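Lista de comprobación previa a la concentración frente al centro de internamiento de Rivau, marzo. Rellena el equipo de acogida y seguridad de la plataforma Flostari. Marcar con x lo revisado y anotar al lado lo pendiente.

**Recorrido y permisos**

- [x] Comunicación a la subdelegación registrada. Copia en la carpeta verde.
- [x] Recorrido a pie desde la plaza Grurov. Hay una zanja abierta frente al número 56; pedir vallas.
- [ ] Salida alternativa por la calle Tuncer. El portón estaba cerrado a las 18:00. Volver a mirar por la mañana.
- [x] Aforo de la plaza: 433 personas. Inscritas hasta ahora: 243.

**Equipo legal**

- [x] Teléfono de guardia probado dos veces.
- [ ] Tarjetas de derechos en caso de identificación. Impresas 98, faltan las versiones en árabe y en francés.
- [x] Hoja de registro de detenciones revisada. Se ha quitado la casilla de nacionalidad, como pidió la asamblea.
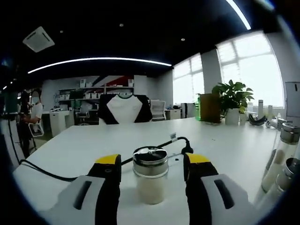
Las familias de las personas internas entran a la visita a las 16:00. La megafonía se apaga media hora antes y el pasillo de acceso queda libre, sin pancartas apoyadas en la valla.

**Primeros auxilios y material**

- [x] Dos botiquines completos. El suero del segundo caduca este mes, cambiarlo.
- [x] Chalecos de acogida lavados y contados.
- [ ] Megáfono pequeño: falla el botón de encendido. Si no se arregla, usar solo el grande.
- [x] Agua en los dos extremos de la plaza.

Comentario de la última revisión: el punto de encuentro para quien llegue en autobús sigue sin estar en el cartel. Corregir antes de enviarlo a los barrios.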